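Numgate finger kit FAQ
Last edited in July by Rhodri Hughes. More answers coming, keep sending questions.

What's in the kit?
Two fingers, screws, a wrist camera bracket. No camera, no gripper body. Part number is 633, put that on your order please.

Will it fit my gripper?
If it's a parallel gripper with the Purkon hole pattern, yes. Older Sovari bodies need the adapter plate. Not sure? Send Anastasia Kyriakidis the model number before you buy.

How wide should I open them before an approach?
All the way, for anything with a rim. Then close slow.

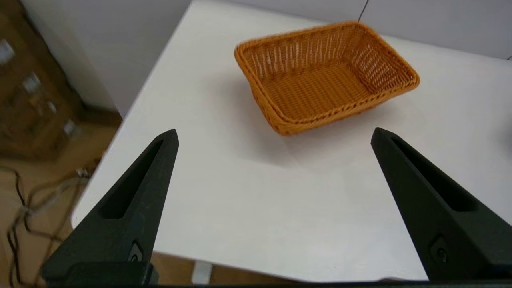 Baskets are what most people ask us about. Grab the rim, not the floor. Woven sides flex, so start with low force and work up. Deep baskets are fine too, just raise your lift height.

Can it seperate nested baskets?
Sometimes. Depends how tight they sit. Tight ones drag the bottom basket along. Prys Yorath is testing a softer pad for this, no date yet.
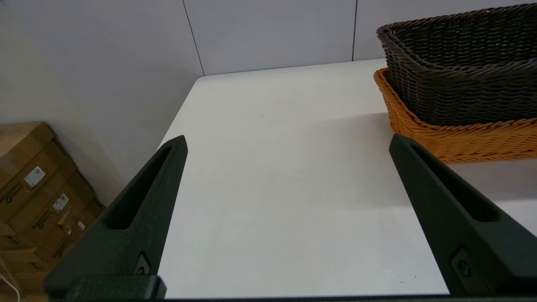 Fingers open, dark basket nested with the orange one.

Do I need to recalibrate after swapping fingers?
Yes. Every time. Takes two minutes in the Ursu app.

Can I print my own spares?
Yes, files come with with the order. Personal and lab use only, no reselling.

Returns?
Unused kits only. Write to Brynhildur Laxdal first, dont just mail it back.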